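Skisetby 木造天井・内装塗装保守に関するよくある質問

最終更新:2021-01-26

本ページは、Skisetbyの木造建物を利用・管理する方を対象に、天井および壁面の塗装保守について寄せられた質問と回答をまとめたものです。契約条件については別紙「保守契約約款」を参照してください。

1. 対象範囲

Q1-1. 保守の対象となる部位はどこですか。
天井の羽目板、梁の露出面、回り縁、内壁の木質仕上げ面です。床、建具、家具、屋外のデッキは対象外となります。窓枠は室内側のみ対象とし、室外側は外装担当に転送します。

Q1-2. 無塗装の木部も依頼できますか。
できます。ただし、初回は含水率の測定と樹種の確認が必要です。測定は1室につき4か所で行い、1か所でも基準を超えた場合は塗装工程に進みません。乾燥期間をおいて再測定します。

Q1-3. Morndale棟は対象ですか。
Morndale棟は2期工事の引渡し後に台帳へ登録されたため、現行の保守対象に含まれます。旧台帳では「未登録」と表示されますが、受付には支障ありません。

2. 塗料と仕様

Q2-1. 標準仕様の塗料は何ですか。
天井は水性つや消し白、壁は水性半つや白です。梁は天井と同じ塗料を使用します。色番号は部屋ごとに台帳に記載しており、補修の際は必ず台帳の番号で調合します。現場での目視調色は行いません。

Q2-2. 曲面天井の施工方法は平天井と異なりますか。
異なります。曲面では羽目板の継ぎ目に塗料が溜まりやすいため、ローラーによる一括塗布は行わず、継ぎ目を刷毛で先行塗布した後、面を短毛ローラーで仕上げます。塗り方向は板の長手方向に統一します。

Q2-3. 継ぎ目の隙間はパテで埋めますか。
原則として埋めません。羽目板は季節によって伸縮するため、硬化型パテを充填すると翌冬に割れます。節の欠けや釘穴など、板の内部で完結する欠損に限り充填します。

Q2-4. 黄変は塗り重ねで隠れますか。
原因によります。樹脂分や節のヤニによる黄変は、上塗りだけでは再発します。この場合はヤニ止めシーラーを1回塗布し、完全に乾燥させた後に上塗りを2回行います。照明の熱による変色であれば、シーラーは不要です。

Q2-5. 以前の塗膜が油性か水性か分かりません。
受付時には不明のままで構いません。現地で溶剤による拭き取り試験を行います。油性と判定した面は目荒らしと密着プライマーが必要になるため、工程が1日延びます。

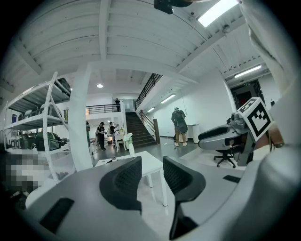 Skisetby施設管理部 内装保全班

3. 点検

Q3-1. 点検の周期を教えてください。
定期点検は年1回、6月に実施します。暖房期の収縮が戻り、夏の高湿度に入る前の状態を記録するためです。臨時点検は随時受け付けます。

Q3-2. 点検では何を見ますか。
塗膜の剥離、割れ、膨れ、変色、釘頭の錆、雨染みの6項目です。各項目を0から3の4段階で記録し、2以上が付いた室を補修候補とします。雨染みだけは段階にかかわらず、屋根担当へ同日中に通知します。

Q3-3. 点検の対象は何面ありますか。
台帳上の対象は363面です。そのうち126面が天井で、残りは壁と梁です。面の数え方は台帳の区画番号に従うため、1室に複数の面が登録されている場合があります。

Q3-4. 点検記録は閲覧できますか。
利用者は自室の記録のみ閲覧できます。建物全体の記録は、管理責任者の承認を得た場合に限り写しを交付します。申請は様式Cで行ってください。

4. 作業日程と利用制限

Q4-1. 塗装中、部屋は使用できますか。
使用できません。最終塗布後の立入禁止は24時間です。換気設備のない室では48時間とします。

Q4-2. 申込みから着工まで何日かかりますか。
通常は14日です。足場が必要な室では、足場業者の日程により延びることがあります。確定日は書面で通知します。

Q4-3. 家具は移動しておく必要がありますか。
壁から1メートル以内の可動物は、利用者側で移動してください。造付けの棚と動かせない設備は、班で養生します。精密機器の養生は行っていないため、搬出をお願いします。

Q4-4. 冬季でも施工できますか。
室温5度以上、相対湿度85パーセント未満を施工条件とします。暖房で条件を満たす場合は施工できますが、直火式の暖房機は使用できません。水蒸気が塗膜に付着し、白化の原因となります。

5. 利用者による手入れ

Q5-1. 天井の埃はどう除去すればよいですか。
乾いた静電モップを使用してください。濡れた布は継ぎ目に水分を残すため、天井には使わないでください。壁の手垢は、中性洗剤を薄めた液を固く絞った布で拭き取り、その後乾拭きします。

Q5-2. 梁にフックを取り付けてもよいですか。
許可が必要です。荷重の有無にかかわらず、梁への穿孔は構造担当の確認事項です。粘着式のものも、剥がす際に塗膜を傷めるため使用できません。既設の金具を使用する場合は、耐荷重を照会してください。

Q5-3. 小さな傷を自分で補修してもよいですか。
壁面で長辺3センチメートル未満の傷に限り可とします。補修用塗料は受付で小分けして渡します。市販の白色塗料はつやと白度が合わないため、使用しないでください。

6. 費用と問合せ

Q6-1. 費用は誰が負担しますか。
経年による劣化は管理側、使用上の損傷は利用者側の負担です。判定に異議がある場合は、通知の受領後14日以内に申し立ててください。再判定は別の担当者が行います。

Q6-2. 見積りは無料ですか。
現地調査を含めて無料です。ただし、塗膜の成分分析を外部に依頼する場合は実費を請求します。

Q6-3. 担当者を教えてください。
受付・日程:Kumiko Oda
点検記録・台帳:Josefien Koster
塗料仕様・色番号:Dilwyn Lougher
様式Cおよび様式Dは受付窓口で配布しています。記入済みの用紙は、建物名、室番号、台帳の区画番号を確認のうえ提出してください。区画番号が空欄のものは受理できません。

関連ページ
外装保守に関する質問
足場設置時の通行規制
様式一覧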